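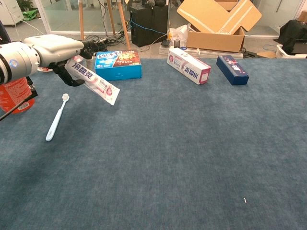

Ullport: last tram, cloakroom and card minimums for a late bar visit

Posted in Going out > Bars and late opening
Asked by Adanech Bogale

I have one night in Ullport in September, arriving by train at 20:40 and leaving the next morning. I want to visit two bars, Alum on the harbour side and Clellus up by the old market, and I'm staying near the station. Three things are unclear from what I have read.

1. Does Alum take walk-ins after 21:00, or is the counter booking only? Their page says "limited standing", with no figure.
2. Is there a tram between the harbour and the old market late on, or is it a walk? The map shows line 16 but the timetable I found stops at 22:00.
3. Can I leave a cabin-size suitcase at either place? My check-in desk closes early and I may have to go straight out with it.

I don't drink spirits, so a decent beer or wine list matters more to me than cocktails.

3 replies

Tshepo Venter
Alum: the counter is booking only. The standing area at the back is for walk-ins and holds 40. It is counted at the door, one out and one in. Before 21:30 you will normally get in without waiting. After that expect a queue on the harbour steps, which are exposed to the wind, so bring a coat even in September.

Tram: line 16 runs past 22:00, but under the night timetable, which is a separate sheet. The stop also changes. Day trams leave from the harbour front and night trams leave from Mabuza Street, one block inland, outside the closed bank. The last one towards the old market is at 23:50. On foot it is 25 minutes and uphill for most of the way.

Suitcase: Alum has a cloakroom that takes coats and small bags. I have seen a cabin case refused there. Use the lockers at the station, platform 1 end. They are open until 01:00 and you need to collect before then or wait until 05:00.

Beer at Alum is four taps, one of them usually a dark lager. Wine is by the glass, short list.

Hendrik Zulu
Skip Alum, overrated. Clellus is better and you can sit down.

Isauro Bermúdez
Agree with Tshepo on the tram. Two additions.

Clellus stops serving at 00:30 and closes the door to new customers at midnight. If you take the 23:50 tram you will not get in. Aim for the one before it, at 23:10, or do the two bars in the opposite order. Going downhill you can walk, and Alum is open until 02:00, though the locker closing time then becomes the limit.

Clellus has a card minimum, which is two small beers in practice. Cash has no minimum. The wine list is the longer of the two and the staff will pour a half glass if you ask. The house red is thin. The white from the second page is better value.

Comment from Adanech Bogale
Thanks. Will do Clellus first, then walk down. Is the 01:00 locker closing the same at the weekend?

Comment from Tshepo Venter
Yes, same hours all week. The change machine next to them is often out of order, so take coins.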